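Trilanham Robotics, Unit 4 handout: working in shared rooms

I rewrote this after March — 49 of you asked for less math!

Our first task area is the kitchenette. Learn the room before you write code.
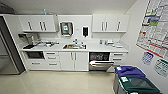
Unit 4 task area: sink, counter and bins.

Next come tables, legs and people. Plan wide turns. 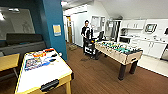

Bakker thinks wide turns waste battery, and would like tight ones allowed.

Fine, log both. 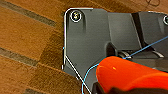 Wrist checks are worth 40 points. Look at both screws and follow the blue cable along its run.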